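Vurnden Remote Teaching Project
Progress report to the Kirkberg program office, second reporting period
Prepared by Sabina Haque, with sections from Ruwan Samarakoon and Rezaul Khondokar

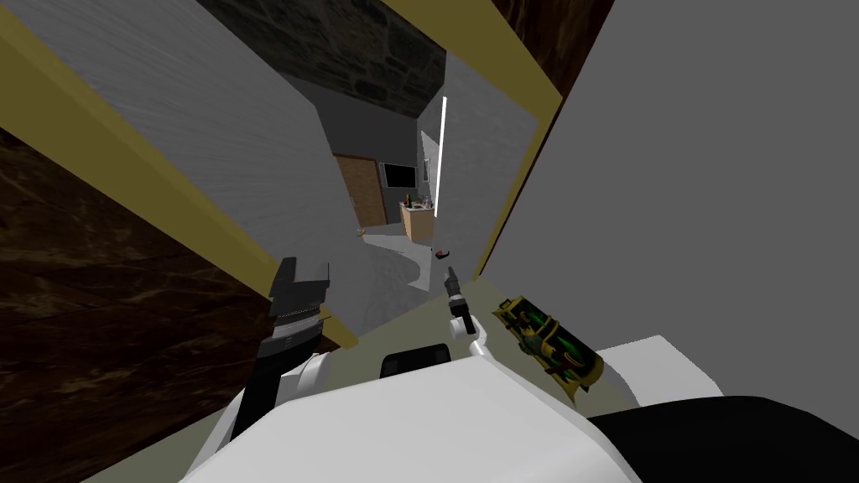
The work in this period was remote demonstration in simulation. An operator drives a two-armed mobile robot through a household task with a pair of hand controllers, and the session is saved so that a control policy can be trained on it later. All of the teaching was done in rendered houses built with the Flidard scene tool. We did not use the physical robot, which is still with Şimşekoğlu for the base repair described in our last report. Operators see through the robot's own head view, and a good part of what we learned concerns that view. In the hallway scene, for example, the white body of the robot fills most of the bottom of the view, both grippers are up in front of it, and the ornate green and gold object on the olive surface sits to the right of the smaller-looking gripper, close in, where there is little open space left to judge a reach. The far room with the television and the cabinet is seen only down the length of the corridor. The whole view is also tilted, so the trim and the walls run on a diagonal. Sessions with this much tilt are marked in the log and treated separately, as explained under Data Quality.

1. Status against the plan

The plan for this period had four items.

Operator station. Complete. The station has two hand controllers, a foot pedal and one monitor. The pedal is a clutch: while it is down, the arms follow the operator's hands, and when it is released the arms hold position. We had first put the clutch on a trigger, but operators squeezed it by accident when they closed a gripper. Moving it to the foot fixed that.

Demonstration sets. Complete for the pick-up and carry tasks. Partly complete for the door tasks. We hold 715 demonstrations that passed review. The door tasks are behind for reasons given in section 3.

First training run. Complete for the pick-up task only.

Operator guide. In draft. Florêncio Simões has written the sections on starting a session, using the clutch and ending a session. The section on driving the base is not written yet.

2. How a session is run

We are recording the procedure here because the program office asked for it after the last review.

The operator picks a task from the list and the scene loads with the robot at its start position. The operator has 90 seconds to complete the task. When the time is up, the session stops and is saved as a failure. The operator can also end it early by pressing both thumb buttons, and is then asked to mark it as a success or a failure. Failures are kept, but they are stored apart from the successes and are not used in training at present.

The left and right controllers drive the left and right arms directly. A small movement of the hand gives a movement of the same size at the gripper. We tried a setting in which the arm moved twice as far as the hand. It made long reaches easier and small grasps much worse, so we went back.

The base is driven with the thumb stick on the left controller. Base and arms can be moved together, though most operators stop the base before they reach. Sabina Akanda is the exception. Her demonstrations are shorter than the others and show the base creeping forward during the last part of the reach. We have kept her data in the main set for now. Ruwan wants to train once with it and once without it to see whether the mixed style does any harm.

3. Problems met

Door tasks. The operator has to drive down a hallway, take hold of a door handle and pull the door open while backing up. The pull is hard to teach by remote control. There is no force feedback in the hand controllers, so the operator cannot feel when the gripper is dragging against the handle. The usual result is that the gripper slips off partway through. Operators learned to slow down, which helped, but then many sessions ran out of time. We have asked Flidard's support desk whether contact force can be sent out of the simulator as a number. If it can, we will play it as a tone in the headset.

Reach near the body. Objects that start close to the robot cause more failed grasps than objects farther off. The arm has to fold back on itself, and the elbow often reaches its limit before the gripper is lined up. The operator gets no warning of this. The arm just stops following the hand. Rezaul has added a message on the monitor that names the joint at its limit. Operators say it is useful once they have learned which joint is which, and we will put a labeled drawing in the guide.

Judging depth. With a single flat view, operators overshoot. They tend to correct by touching the surface with the gripper first and then sliding toward the object. This works, and the task gets done, but it teaches the robot to scrape along furniture. We do not want that behavior on the real machine. From Tuesday of next week, operators will be asked to lift clear of the surface before the final approach, and reviewers will reject sessions with long contact. A second view from the wrist would be the better fix. It is in the request at the end of this report.

Fatigue. The first schedule had operators working a full morning with one break. Success dropped noticeably in the last part of each shift. We now change operators more often and the drop has mostly gone away. The cost is more time spent on handover, since each person adjusts the chair and pedal and recalibrates the controllers.

4. Data quality

Each demonstration is watched by one reviewer, who was not the operator. The reviewer checks that the task was done, that the success mark is right, and that nothing strange happened along the way, such as an arm passing through a wall.

Tilted views get their own mark. We have not settled how much tilt the training can put up with. The walls and floor edges are a strong cue for the policy, and when they run at an angle it may learn something we did not intend. On the other hand, the real robot will not always be level, and Ruwan argues that some tilted data will be needed in any case. For now, tilted sessions are held out of training. They stay in the archive with the arm and base readings attached, so they can be brought back without repeating the work.

We also found that 9 sessions had been saved with the left and right gripper signals swapped. The cause was a controller pairing step done in the wrong order after a restart. The sessions have been corrected by hand and the pairing step is now checked by the software before the scene will load.

5. First training result

The pick-up policy was trained on the successful demonstrations and tested in scenes the operators had not used. It reaches for the right object in most trials. Grasping is weaker. The common failure is closing the gripper too early, with the fingers just short of the object. We think this comes from the demonstrations themselves: operators often close, open and close again, and the policy has copied the first close without the correction.

Two changes are under way. Rezaul is writing a filter that trims the false closes out of the recordings. Separately, Sabina Akanda is collecting a small set of clean grasps, with a rule that the gripper closes only once. We will compare the two before deciding which to carry forward. We do not want to report a success rate to the program office until the test scenes are fixed, as they were still changing while this run was being tested.

6. Staffing

Florêncio Simões moved to full time on the project. Rezaul Khondokar continues to split his time with the Vurnden base repair work and will do so until the physical robot is back. No other changes.

7. Budget

Spending is in line with the approved plan. Equipment came in slightly under because we reused a monitor and a desk from the old lab. Operator hours came in over, for the handover reason given in section 3. We expect the two to balance by the end of the year and are not asking to move money between lines.

8. Plan for the next period

Finish the door demonstrations, with the sound cue if Flidard can supply the force values and without it if not.

Fix the list of test scenes and repeat the pick-up trials on it.

Train the carry policy.

Complete the operator guide and have it tried by a person who has not used the station.

Receive the physical robot from Şimşekoğlu. They have told us to expect it in December. Our first use of it will be to replay recorded pick-up sessions at low speed with nothing in the grippers, with a person at the stop button.

9. Decisions requested

We ask the program office for approval of the following.

a) A wrist view for each arm, 2 in all. In simulation this needs only a change to the robot model and some added storage. On the physical robot it means buying and mounting hardware, and Şimşekoğlu has offered to do the mounting before the robot ships if we confirm in time.

b) A later due date for the door task set, moved from the middle to the end of the next period.

Item a) is the more urgent one. If the mounting is not done before shipping, we would have to take the arm covers off ourselves, and the repair warranty does not allow that.

Questions on sections 3 and 4 can go to Ruwan Samarakoon. All others should come to Sabina Haque.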